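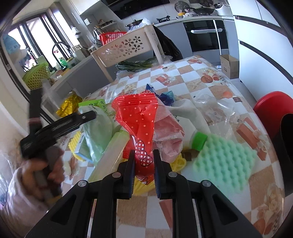
Irkus pair reach the kitchen table

A bit of news from the Flikham end of things, and for once it's my own build I'm reporting on. The two Irkus grippers are finished enough to use! Both of them, left and right, which if you've been following since April you'll know is a small miracle, as I spent most of the spring with one good one and a carrier bag of bits.

For anyone who's new, Irkus is the hand-held gripper design that a few of us at the Bunnag workshop have been passing round. You hold it by the handle, squeeze, and two fingers close. There's a camera on it looking down at the fingers, so every time you pick something up you get a recording from the gripper's point of view. The hope is that a robot arm with the same fingers on the end can learn from those recordings. I haven't got the arm going yet (more on that further down), so for now the robot is me.

I've been doing the sessions at home on the big table in the kitchen, with the flowery checked cloth left on. I did think about taking it off. Kanokwan Kaewkla, who drew up the finger parts and has been very patient with my messages, told me to leave it, and to leave the shopping out too. Her view is that anything trained on a bare bench only ever learns bare benches, and I've met enough software to believe her. So the red spotty snack packet, the egg-crate sponges, the spring onions and the tangle of yellow string are all part of it now. I've grown quite fond of the packet. It's crinkly and stiff along the sealed top, and if you pinch it low down between the pads it'll stand up for you rather nicely, whereas if you go for the middle the whole thing buckles and you're left holding a crease.

Now, the fingers. The first set were too smooth and things slid straight out, especially plastic. The ones I'm using now have pads with a dark blue edge, and each finger turns on a big round screw near the bottom. Those screws are the bit I'd tell anybody to take their time over. Do them up tight and the fingers won't spring back. Leave them slack and the tips wander, and then you're chasing a bottle cap across the cloth muttering at it. I ended up going a quarter turn at a time with a cup of tea next to me, and the left one still took me a whole evening.

I went through 4 versions of the handle as well. Version one gave me a blister, version two was fine unless you had small hands, and we won't discuss version three. The current one is Kanokwan's shape with my trigger, and she's put it in the shared folder under Ornirard, her name for the whole handle-and-trigger assembly. If you printed the old handle, the new trigger does NOT fit it, sorry. You'll need both.

Numbers, as people always ask: I've logged 2,470 grips on the right-hand unit since it went together, and the workshop's own right-hander is ahead of me on 2,701. The left is well behind, partly because I'm right-handed and clumsy with it. Doing anything with both at once is a different sport altogether. Opening a bag while the other hand steadies it sounds easy, you've done it all your life, and then you try it with a pair of chunky black pincers and it's like being three years old again. Great fun though.

What isn't working: the sync between the two cameras drifts on long recordings, so I've gone down to short ones. The body of the gripper is also wider than I'd like. It takes up a fair bit of the bottom of the picture, and small things close in can vanish behind it. Kanokwan has a slimmer one half drawn. I've asked for it to keep the same screw positions so that I don't have to start from scratch, and she said "we'll see", so I'm not holding my breath.

Clear plastic is my other headache. I can see a big clear bag lying on the table perfectly well, just about, by the shine on it. I've no idea yet what a trained arm will make of it. The cloth pattern shows straight through, printed gift boxes and starfish and all.

As for the arm, the base is bolted down in the back corner at Bunnag and the wrist is waiting for a bearing. I had hoped to have it moving by now. When it does move it'll be on soft things first, sponges most likely, and well away from anything with a lid.

There's an open evening coming up at the workshop from 7 o'clock, with both my grippers and the workshop one out for people to try. We can fit 22 in the room before it gets silly, so do put your name on the sheet by the door or drop me a line. Bring something awkward to pick up if you like (nothing wet, please, after last time). Spare pads will be on the side for anyone building their own, and if you've already got a set of the smooth fingers I'd love to have the screws back off you, as I'm running short.

The updated files are in the usual folder. The parts list still has the old screw length on it, and I'll fix that tonight.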